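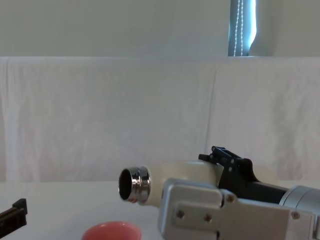
Ticket: pouring task, right arm, bottle turns in the gripper
Project: Derov kitchen trials
Opened by: Radka Kos
Assigned to: Stepan Karpenko
Priority: normal
Status: closed, one point moved to a new ticket

Problem as reported (Radka Kos)

The task is to take the cream bottle with the metal neck, bring it over the pink-red bowl and pour 155 ml of water. The right arm takes the bottle without a problem and lifts it. When the wrist begins to tilt, the bottle rotates a little inside the gripper. The mouth then points in a different direction than the program believes, and the water goes on the table on the far side of the bowl.

It does not happen every time. With a bottle that is almost full it happens often. With a bottle that is half full I did not see it.

What I expect: the mouth stays above the bowl during the whole pour.
What I get: the mouth is above the bowl at the start, then it moves away while the wrist continues.

I already tried: new calibration of the right wrist, slower tilt, and drying the bottle with a towel before each trial. The slower tilt made it worse, I think.

Comment 1 (Stepan Karpenko)

Thank you for the clear report. Some questions before I change anything.

Where does the gripper hold the bottle? Please check if it is on the body or on the metal part.
Which force value is in the task file?
Is the cap off before the arm takes the bottle, or does the left arm remove it?

Comment 2 (Radka Kos)

The gripper holds the body, just behind the neck. The metal part is not touched.
Force value is 92, the same as for the mugs.
The cap is removed by me, by hand. The left arm is waiting on its side and takes no part in this task. We tried in December to let it open the bottle and I do not want to repeat that week.

Comment 3 (Stepan Karpenko)

I believe the grip position is the cause. When the bottle is horizontal and the jaws are close to the neck, most of the weight is on the other end. The water inside also moves during the tilt. The surface of the bottle is smooth, so the fingers cannot hold it against this turning.

Please do the following, in this order, and write the result after each step.

1. Put the force back to the value for mugs if you changed it. Mark the bottle with a thin line of tape on the side, so we can see the rotation.
2. Move the grip point 3 cm toward the base.
3. Fill to 300 ml and run the pour.
4. If the tape line still moves, change the finger pads to the soft ones from the drawer with the Musari label.

Comment 4 (Radka Kos)

Step 1 done. The tape line moved in the first trial, so now we have the problem in a form which can be seen.

Step 2 done. The approach path had to be changed also, the linkage on top of the gripper came too close to the bowl.

Step 3: better. The line moves a little at the end of the pour. Water arrives in the bowl, but some drops run back along the neck and fall before the bowl when the wrist returns.

Step 4: with the soft pads the line does not move. I repeated the pour until lunch and the result was the same.

Comment 5 (Marites Policarpio)

I read this ticket because I must write the summary for the people at Pleltia, and they asked a simple question: can the machine pour a drink at the table without a person beside it?

From what I read here, a person fills the bottle, opens it, puts it in the correct place and wipes the table after. The arm does the middle part. Is this a fair sentence for the summary? I do not want to be unkind to the work.

Comment 6 (Stepan Karpenko)

It is fair. Please add that the middle part is now repeatable with this bottle and this bowl. We did not test another bottle with the soft pads. A glass bottle or a paper carton will probably need its own grip point and its own force, and today the arm does not find these values by itself.

My mother pours soup with one hand and holds the telephone with the other. I would tell Pleltia to expect useful help in a fixed station, same objects, same places. For a normal kitchen I would still say no.

Comment 7 (Marites Policarpio)

Thank you, I will use almost all of this. The soup I will leave out.

Comment 8 (Radka Kos)

The drops on the way back are still open. I tried a short stop and a quick small turn of the wrist at the end of the pour, as people do with a wine bottle. It helps, but the turn must be fast and then the safety limit of the wrist stops the arm. Can the limit be raised for this one movement?

Comment 9 (Stepan Karpenko)

Not by me. Engelbert Danzer has to approve it. I opened a separate ticket for the drops and put your notes in it. Until then please keep a cloth on the table and leave the limit as it is.

Resolution

Grip point moved 3 cm toward the base. Soft finger pads installed on the right gripper. Approach path changed for the new grip point. Force value not changed.
Task file saved with the name pour_bowl_soft. The old file stays in the folder for the mug tasks, please do not delete it.
Drops after pouring: see new ticket, waiting for Engelbert Danzer.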